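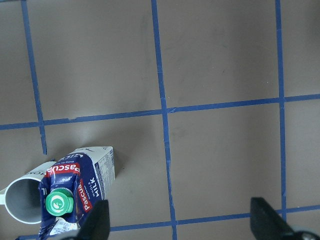
Fig. 1. Work surface marked out with blue painter's tape.

Household Storage and Layout
Session 2 handout: Taping a grid
Instructor: Daiane Vieira

Before sorting a cupboard or a drawer, we plan it on a flat surface. Tape divides the surface into cells, and each cell stands for one place in the finished storage. Painter's tape is used throughout this course. Please do not bring packing tape, which pulls the finish off the tables.

Laying the tape
Start with the long strips and lay the cross strips over them. Unroll a full length, hold it just above the surface, set one end down and press along with your thumb. If you press while pulling, the tape stretches and creases, and the edges go wavy. The central strip in Fig. 1 has small creases of this kind. They do no harm.

Cross strips can drift. In Fig. 1 the upper one climbs toward the right, so the cells are not true rectangles. For kitchen items this is good enough. For the drawer exercise in February we will measure, and lines should be within 2 mm.

Where strips cross
Short pieces patched over a crossing build up and fray. Use one continuous strip if you can. Trim with scissors. Do not cut on the table with a knife.

Size of cells
A cell should hold the largest item in its group with a hand's width to spare. Groups are listed on the Kundine sheet, which Arnel Policarpio will hand out again for those who missed it.

Exercise
In pairs, tape a grid on your table and assign a group to each cell. Write the groups on paper, not on the tape. Allow nearly 80 minutes, including cleanup. Peel the tape back slowly at a low angle.

Bring your paper plan to session 7.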